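Prestby workshop sets its equipment budget for hand-held grippers

The robotics workshop in Prestby will buy more hand-held grippers before it spends any money on a new robot arm. The decision was made in April, after a long discussion about the equipment plan for the coming year.

Angharad Pumphrey, who prepares the budget, received offers from two suppliers, Norno and Sayce. The Norno offer was chosen. It has a price of $1,188 for each pair of grippers, with the cables and the marker cubes included. Sayce was cheaper at first look, but the cubes had to be ordered separately and the delivery time was longer.

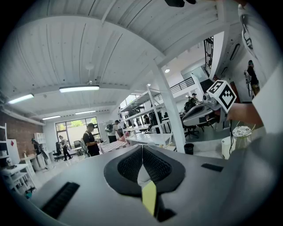

Spare parts are also in the plan. The finger pads are the part which wears out first, and the workshop has put aside $110 per pair for replacing them. In last year's budget there was no line for such small items, and the money had to be taken from the travel fund. Ms. Pumphrey said she does not want to repeat this.

"A gripper is not so expensive, but a gripper that waits three weeks for a pad is very expensive," she said.

Rhiannon Gethin, who organizes the recording sessions, had asked for a different order of purchases. She wanted the arm first, so that the recorded movements could be tested on it without delay. She now agrees with the plan, on the condition that the arm is discussed again when the first pairs have been delivered. 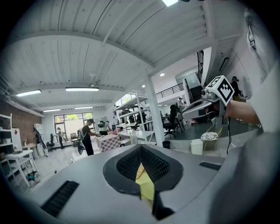
Storage and charging must be solved as well. Each new pair needs its own place on a shelf and a power outlet close to it, and the present outlets are already shared between several users. An electrician will give a price for this work, and it will be paid from the building budget.

The software licence for Porus, the program in which the recordings are sorted and labelled, will be renewed for two years. The price of the licence was not made public. The order to Norno will be sent when the electrician's price is known.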